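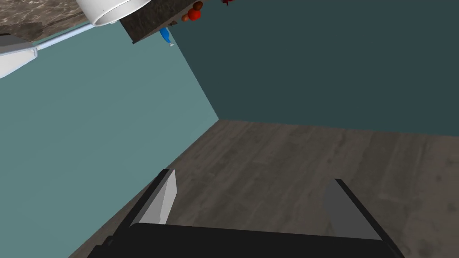

Meinir Gronow wrote to us that she wove on her Ploko for a whole winter with the bench backed into a radiator, then turned the loom to face the window and felt as if she had bought a new one. Please give this section a little time before you open the second carton!

Print this page | E-mail this page

SECTION 2: PLACING, ASSEMBLING AND LEVELING YOUR LOOM

You should already have checked the parts against the list in Section 1. If anything is missing, stop and write to us first. The frame can be put together without the brake spring, but fitting the spring afterward means taking half of it apart again.

Choosing the spot

The Ploko has a weaving width of 28 inches and stands 40 inches high at the castle, so it fits in more rooms than people expect. What it really wants is space at both ends. You will sit at the front to weave and crawl around at the back to wind on, and you'll be much happier if you can do the second of these without moving a bookcase.

1. Set the bench where you plan to sit and pretend to weave. Throw both arms out to the sides. If you hit a wall, a lamp or a family member, slide the whole setup over.

2. Look at the light. Side light is lovely for seeing the threads. Strong sun falling straight on the warp will fade some dyes, and it dries out linen until it snaps.

3. Keep the loom well away from radiators, stoves and heating vents. Wood moves with the air around it, and a frame that was square in August may not be square once the heat comes on.

4. Check the floor. Smooth floors are fine, but beating will walk the loom forward little by little, so put the four felt-and-rubber pads under the feet. Thick carpet is harder. Use a flat board under each side rail.

NOTE: Leave the wooden parts unwrapped in the room overnight before you start. Boris Zeman, our first tester, skipped this step and had to sand two of the pegs.

Putting the frame together

You need the hex key from the hardware bag, a rubber mallet, a small level and a tape measure. A second pair of hands is very welcome from step 4 on.

1. Lay the left side frame on a blanket with the drilled holes facing up.

2. Push the breast beam, the back beam and the lower cross rail into their slots. The breast beam is the one with the rounded edge, and the rounded edge faces the weaver. Your cloth is going to slide over it for years, so run your palm along it now and rub down anything rough.

3. Start every bolt by hand, two or three turns, and leave it there. Do not tighten anything yet.

4. Lower the right side frame onto the ends of the beams. Tap it gently with the mallet, going from corner to corner. If one end refuses to seat, pull back and start again.

CAUTION: Never hit a beam directly to force it home. Put a scrap of soft wood between the mallet and the part.

5. Stand the frame up together. Lift from the side frames, with your knees bent, and keep your fingers out of the slots.

6. Set the cloth beam in the front brackets and the warp beam in the back ones. Both should turn freely. The ratchet wheels go on the right as you sit at the bench.

7. Now tighten the bolts, a little at a time, moving around the frame so that no corner gets ahead of the others. Firm is enough. The bolts will want another quarter turn after your first project, and that is perfectly normal for new wood.

Squaring and leveling

We love this part. A square loom weaves straight cloth, a crooked one will fight you every inch of the way, and the whole difference is in a few minutes with a tape measure.

1. Measure from the top front corner on the left to the top back corner on the right. Write it down.

2. Measure the other diagonal. The two numbers should match. If they don't, loosen the lower bolts, lean on the corner that belongs to the longer diagonal, and tighten again while you lean.

3. Put the level on the breast beam, then on the back beam. Slip thin card under the pads until both read true.

4. Press down on each corner in turn. If it rocks, go back to step 3.

Old floors can be a puzzle! Agata Gatti's slopes so much toward the chimney that she cut one tapered wedge for the full depth of the loom, and she says she would do it that way again. Wedges are fine with us as long as they are wider than the foot and can't creep out.

Print this page | E-mail this page

Hanging the shafts

The shafts are numbered from front to back. Shaft 1 is nearest the reed.

1. Slide the heddles onto the bars before you hang anything. Put the same number on each shaft for now, all facing the same way. You can move them later to suit your pattern.

2. Hook shaft 1 onto the front pair of cords and let it hang. Carry on toward the back.

3. Sit down and look across the tops. They should make one even line. Adjust the cords at the small cleats behind the castle.

4. Place the reed in the beater with the taped edges up and down, and close the cap. It should sit snugly but still slide if you push it with a finger.

5. Swing the beater. It should travel without brushing shaft 1. If it rubs, move the pivot pegs one hole toward you, on both sides.

CAUTION: Keep small children and long-tailed pets away while the shafts are loose on their cords. A dropped shaft has a sharp end.

Tying up the treadles

Do your first tie-up as plain weave. It uses only two treadles, it shows up any mistake right away, and it makes a very nice dish towel.

1. Tie treadle 3 to shafts 1 and 3.

2. Tie treadle 4 to shafts 2 and 4.

3. Press each one slowly. The shafts should rise together and drop back without sticking.

4. If one shaft lags, shorten its tie-up cord by one bead.

5. Lock the brake and press again, harder this time. The warp beam must not turn. If it slips, check that the spring is hooked in the lower eye.

NOTE: Texsolv-style cords and plain waxed cord both work here. Do not use stretchy cord of any kind.

Before you warp

Take a slow walk around the loom. Bolts firm, pads flat, level true, beater clear, brake holding. Wipe everything down with a dry cloth to pick up sawdust, and put one thin coat of paste wax on the beater race if you plan to throw a boat shuttle. Skip the wax on the breast beam, where it can mark pale yarn.

For a first warp we suggest a smooth, strong cotton, well short of the full width. Tudur Hopkin went straight to a mohair scarf and enjoyed every minute of the untangling, so we won't forbid it, but please have a comb and plenty of tea nearby. Any warp sticks from the Rosser starter kit will fit between the layers as you wind on.

If something feels wrong

The loom creeps toward you as you beat. Clean the pads with a damp cloth and let them dry. Check the bench too, as you may be pushing off with your feet.

One edge of the cloth is tighter. Measure the diagonals again first, and then look at how the warp was wound.

A treadle squeaks. Rub a candle stub on the pivot rod. Do not use oil, which soaks into the wood and finds its way to your yarn.

The ratchet clicks but doesn't hold. Look for a thread end caught under the pawl.

Spare pegs, cords and pads are kept in stock at Flokinness. Give the number stamped inside the left side frame when you order.

Winding on is covered in Section 3. Have your lease sticks ready before you turn to it.

Print this page | E-mail this page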